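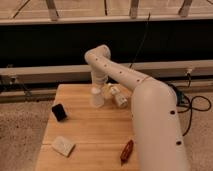 Photo: Maëlle Carrier

About Lillell

Hello, I'm Beril Kurtuluş and I run Lillell, a small language school above the bakery on Greenwood Parade. We teach French and Turkish to grown-ups, mostly in the evenings, mostly to people who swear they were hopeless at languages at school (I was too, if that helps - my old German teacher still brings it up).

I started out with one class and a borrowed whiteboard, and my first lesson was a bit of a shambles. I'd planned enough for a whole month and got through half a page, as everyone wanted to talk about food. So we talked about food! Much of the way we teach still comes from that evening.

Maëlle Carrier joined me the following October and looks after all the French. She grew up near Nantes, sings when she's marking and is very patient with anyone who can't roll an R. I do the Turkish, plus the emails and the biscuits.

Our groups are never bigger than 4 people, so please don't worry about being stuck at the back. Courses run for a term and you can join at three levels: brand new, a bit rusty, or chatty already. If you're not sure which you are, come and have a cup of tea with us and we'll work it out together. There's no test.

We also have a lending shelf with more than 100 books on it, from picture books to some very gloomy detective novels, and you're welcome to take one home even if you've only come for a trial lesson. Do bring it back though - I'm still missing the second half of a family saga and I'd love to know who inherits the olive grove.

New classes start in October. Drop me a line or just ring the bell marked Lillell, the side door is the one that sticks.

Beril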